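Doteno Data Practice Office
1/ Beginning in June, Doteno will apply a revised set of working rules to all demonstration recording carried out with hand-held grippers. The rules cover our own rooms and those of our two recording partners, Jiteo and Usuga. This thread sets out the main points. The full text has been sent to site leads.

2/ Scope. The rules apply to tabletop tasks involving dishes, utensils, trays and small household goods. They do not apply to mobile bases or to fixed arms, which remain under the existing cell safety rules.

3/ Background. In preparing the revision we reviewed 1286 recorded episodes from the three organizations. Of these, 150 were set aside for reasons that had nothing to do with the skill of the operator. The most common reason was a starting layout that did not match the task sheet.

4/ Rule one: the task sheet comes first. No recording may begin until the sheet is open at the station and the starting layout has been compared with it. The sheet names every item on the table. An item that is not named is removed, or the sheet is changed and reissued. Verbal changes are not accepted.

5/ Rule two: pads and finger faces are inspected at the start of each session. A pad that is torn, lifting at a corner or shiny from wear is replaced before work begins. Operators should not trim pads to extend their use. A trimmed pad changes the contact area, and the change is very hard to find in the data afterward.

6/ Rule three: cables. Any cable leaving a hand-held unit must be able to follow the full reach of the task without pulling on the wrist. Operators are asked to walk through the motion once, with recording off, and to reroute the cable if it crosses the work area at any point.

7/ Rule four: ceramics. Glazed items are permitted, and we expect to use more of them. They must be checked by hand for chips along the rim and foot. A chipped item leaves the room the same day. It is not to be kept as a spare. 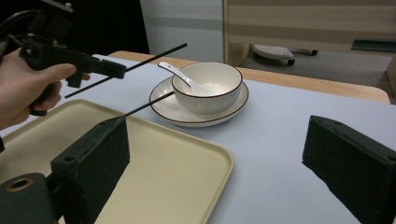
8/ Rule five: two-tool work. Where two grippers share one table, the task sheet must state which tool moves first and where the other waits. The waiting tool holds its place until the moving tool has cleared the shared space. If both must move together, the sheet says so in plain words.

9/ Rule six: held utensils. When a gripper holds a utensil such as chopsticks, a spoon or tongs, the utensil is treated as part of the tool. Its length counts toward the clearance distance. Several near contacts in the review came from operators judging distance from the finger and forgetting what the finger was holding.

10/ Rule seven: the table covering. Coverings must lie flat and be fixed so that they do not shift under a sliding dish. The type of covering is entered in the session notes. A covering may not be changed partway through a batch, even for one that looks the same.

11/ Rule eight: failed attempts are kept. A dropped utensil or a missed grasp is a valid record if it is labeled as such. Operators should finish the attempt in a natural way, set the label and reset the table. Deleting an attempt at the station is no longer permitted – only the review desk may remove a record.

12/ Rule nine: people and rooms. Faces are kept out of view wherever the task allows it. Personal items, mail, badges and screens are cleared from the room before the session. Hands are expected in hand-held work and need not be hidden, but jewelry carrying names or initials should be taken off.

13/ Rule ten: rest. Operators stop for 12 minutes after each hour of recording. Site leads may lengthen the break but may not shorten it or save it for the end of the shift. Fine utensil work is tiring on the thumb and forearm, and grip quality falls before the operator notices.

14/ Stopping work. Any person in the room may call a stop, including visitors. The word is "hold." On hearing it, operators open the grip only if the item is supported by the table. Otherwise they stay still until the item can be taken from them.

15/ Records. Session notes will be entered in Trolico, which replaces the shared spreadsheet. Each entry carries the sheet number, the tool numbers, the pad check and the covering type. Entries left incomplete for 96 hours will be returned to the site lead, and the matching episodes will be held back from release.

16/ We received questions on whether the rules would slow recording. They will, at first. During the trial at Usuga, setup took longer in the opening sessions and then settled as the sheets improved. Sites should plan lighter targets for the first weeks and should not make up the difference by cutting resets short.

17/ On resets: a reset is complete when every item is back at its marked position and facing the marked direction. Spoon handles and tray edges are the items most often left as they fell. If the sheet calls for varied starting positions, the variation is taken from the sheet's list and not chosen at the table.

18/ Training. Current operators will complete a short refresher before their first session under the new rules. New operators will complete the full course and one supervised session. Jiteo will host the joint refresher for staff who work across more than one site.

19/ Exceptions may be requested in writing by a site lead. Each one is granted for a single task sheet and ends when that sheet is retired. Exceptions to the stopping rule and the rest rule will not be considered.

20/ Comments on the text remain open to staff and partners until the rules take effect. Please cite the rule number and, where possible, the task sheet concerned. Replies to this thread are read, but formal comments should go through your site lead.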